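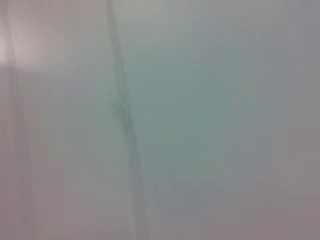 4. Handing a packing bench over to the Dradance cell

This section is for bench leads and packers at the Kevthorpe site. Read it before the first shift on which the cell runs at your bench. Electrical hook-up is covered in section 3.

4.1 What changes at the bench

The cell picks folded items from the infeed tray and places them in open cartons. Packers still check the order slip, add loose parts, close the carton and clear faults. Each bench keeps one packer per shift. The second packer moves to returns or to the Tirnarach line, as posted by the bench lead.

The pick rate shown on the panel belongs to the cell. It is not used in anyone's review. Questions about hours or job grades go to Darcy Fehr in the site office.

4.2 Start of shift

1. Check that the gate is closed and the floor inside the yellow line is clear.
2. Turn the key to SETUP. The lamp on the post turns amber.
3. Wipe the wrist camera window with a dry lint-free cloth.
4. Load the infeed tray with no more than 18 items, folded edge toward the arm.
5. Enter the order batch number and press CONFIRM.
6. Turn the key to RUN and take it out. Keep it with you.
7. Watch the first 20 picks. If two or more are dropped, stop the cell and go to 4.4.

Note: The cell holds at the end of a carton until the packer presses NEXT. Work at your own pace. There is no penalty timer.

CAUTION: Do not reach over the gate to straighten an item, even when the arm is standing still. The arm can restart from a hold without a sound.

4.3 Breaks and handover

1. Press HOLD and wait for the arm to park.
2. Write the carton count and any faults on the bench sheet.
3. Give the key to the incoming packer in person. Do not leave it on the bench.

4.4 Common faults

Code 108, item not found: Press HOLD, open the gate, reload the tray and close the gate. Press RESET.

Code 112, gripper did not close: Call the bench lead. Packers do not adjust the gripper.

The gripper pads are changed every 3000 cartons. Spare pads are in the Grīnberga cabinet, second shelf. Log the change on the bench sheet with your initials.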